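About Skinddale

Skinddale sorts, stores and repacks small bar stock for workshops that buy in short runs. The company was set up by Marijke Aerts and Kenneth Niven, who had both worked in the stores department at Lambrechts and kept seeing the same fault: parts of two types arriving in one container, with the label matching only one of them.

What we do

Customers send us mixed stock. We separate it by type, check each piece against the order sheet, and repack it in marked cartons. Orders of up to 3,000 pieces are handled as one lot. Larger orders are split and each lot gets its own sheet. Turnaround is 4 working days from receipt. Rush lots are accepted before 10 a.m. if the order sheet is complete.

How we handle material

All incoming material goes into open-topped metal bins. The bins are not lined. Surface scratches on a bin floor are acceptable; dents that stop a bar from lying flat are not, and those bins are withdrawn. Bins are wiped out between lots and inspected every November.

Color identifies type. A bin may hold red and green bars together at the sorting stage only. Once a lot has been separated, a single bar of the wrong color sends the whole lot back to sorting.

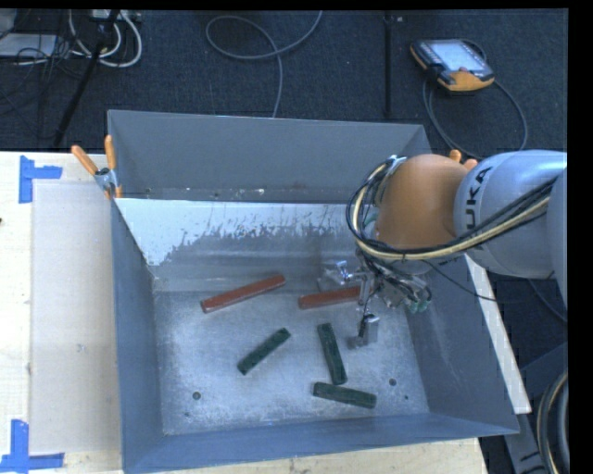 Bars are spread in a single layer before they are checked. Stacked bars hide marks on the lower faces, and patchy or uneven color has to be judged with the full length in view. Pieces set aside for color are returned to the customer in a separate carton with a note of the lot number.

Who we are

Marijke Aerts is responsible for intake and order sheets. Kenneth Niven runs sorting and maintains the bins. Feng-yi Poon handles packing and shipping, and Mansa Korletey keeps the lot records, which are held for 5 years and can be requested by any customer in writing. Questions about rates and lot sizes go to the intake desk.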